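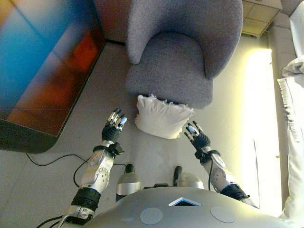

Climinach Wool Throw – Large

I've been selling blankets from the shop for long enough to know that most people want one that stays on the sofa and doesn't go to bits in the wash. The Climinach is the one I send them home with. I've got two myself (one for us, one the dog has claimed) and I bought the first of those well before I stocked them!

It's woven in pure wool with a tight twill, so it hangs nicely and doesn't snag on every watch strap that goes past. It's a proper weight too – you know it's on your lap – but I still use mine in June when the evenings turn chilly. There's a short twisted fringe at both ends. If you can't stand a fringe, have a look at the Dorna, same wool with a plain stitched hem.

Colours at the moment are Kutari (a dark mossy green), Yaman (rusty orange, a bit louder than you'd think from a screen) and undyed cream. Kutari goes fastest. I'm down to 4 of those and the next lot won't be in before autumn, so shout if you want one put by.

Washing: wool cycle, 28 degrees or cooler, liquid soap, and dry it flat over a couple of towels. Please don't tumble it. I did that once with a cream one and it came out the size of a bath mat, very thick, quite useful for the car boot but no good for anything else. Most of the time you won't need to wash it at all, just hang it outside on a breezy day and give it a shake.

A new one will shed a little fluff for the first couple of weeks. That settles down. If you get a pulled thread, don't snip it – ease it through to the back with a blunt needle and it'll sit there quite happily.

Postage is free on the large size. Returns are fine within 28 days as long as it hasn't been washed, and I'll swap colours without any fuss. Small samples of all three colours are free as well, just pop a note in the message box with your address.

Stock last updated July 26, 2025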